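Moving house with a big recipe card collection, how do I keep it in order?

Posted in Home & Household, Thursday, September 3, 2020

Hello everyone, I hope this is the right part of the site. We are moving from Lukthorpe to Herkton and I've inherited my mother-in-law's recipe cards, which have ended up as the thing I'm most worried about packing. The furniture can look after itself!
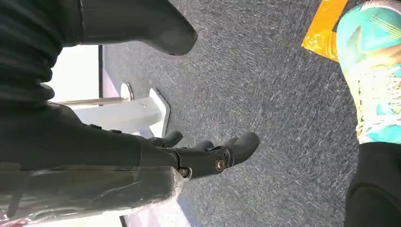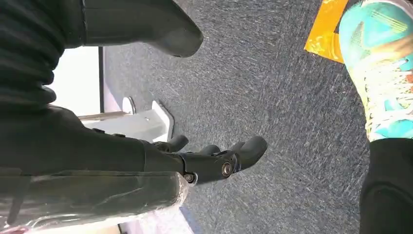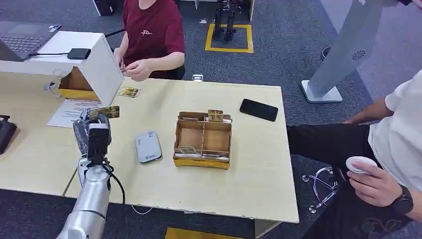
3 min read

There are 724 of them. I know because she numbered every single one in the corner, in pencil, and the last one is a lemon pudding. They live in 2 long drawers out of an old cabinet that we aren't taking with us, and they run in an order that made perfect sense to her and to no other living soul. Soups are next to jams. Christmas things are filed with fish. My husband can find his way round it because he grew up with it, and he would rather like it kept exactly as it is, whereas I would love to put the puddings together, just once, and be able to lay my hands on the sponge when people are coming.

So I have two worries really. The first is getting them to Herkton without the whole lot sliding into a heap. The second is whether I should sort them at all, and if I do, whether there's a kind way of doing it that can be undone afterwards. Some of the older cards are quite soft at the corners, and a few have butter on them from well before my time. I don't want to laminate anything. A friend did that with hers and the ink went a funny brown.

Any advice very welcome, and thank you for reading all this.

Hsiu-ying Hsu

Marrowfat

Oh, what a lovely thing to have been left. I moved my aunt's cards last July and was in just the same state over it, so let me tell you what I did and you can take whichever bits suit you.

I packed them in small bundles, as a full drawer weighs far more than you'd think. Mine went in lots of 56, which sounds very odd, but that was how many fitted snugly in the boxes I'd saved. Wrap each bundle once round with a strip of plain paper and tape the paper to itself, never to the cards. Please don't use elastic bands! They bite into soft corners, and the old ones perish and stick. On each strip write the first and last number, so if a box does tip over you only have one little muddle to put right. Stand the cards on their long edge and fill any gap at the end with crumpled tissue, so that they can't lean. Then carry them in the car with you and don't let the removal men have them.

As for the sorting, you have been handed a gift with those pencil numbers. You can put the cards in any order you fancy and they can always go home again. Before you start, though, go through and write a plain list in a notebook, number and name of dish, and leave a column for where the card is now. It took me most of a wet fortnight with the radio on and I enjoyed it enormously. I found a recipe for parsnip wine I'd been told was lost.

The buttery ones I slipped into clear paper sleeves, open at the top. Katona do a pack of 100 that fitted mine, but measure yours first, as old cards come in all sorts of sizes.

bernard_t

Just scan them and bin the drawers. Takes an afternoon.

Old Stuner Road

I don't think I'd bin anything, with respect to the poster before me, and it would take a good deal longer than an afternoon. Photographs are a sensible idea all the same. Do both sides, as people wrote the best bits on the back (my gran put who had liked it and who had left theirs).

On the husband question, could you leave her order alone and make your own index? Ours is a cheap address book. Under S it says sponge, and then the number, and off you go to the drawer. He keeps his fish with his Christmas and you get your puddings. If the cards are going into new boxes anyway, cut some dividers a bit taller than the cards and mark them with the numbers in big writing, it saves a lot of thumbing.

Also, is the lemon pudding any good? I'd be glad of the recipe if you've a minute once you're settled.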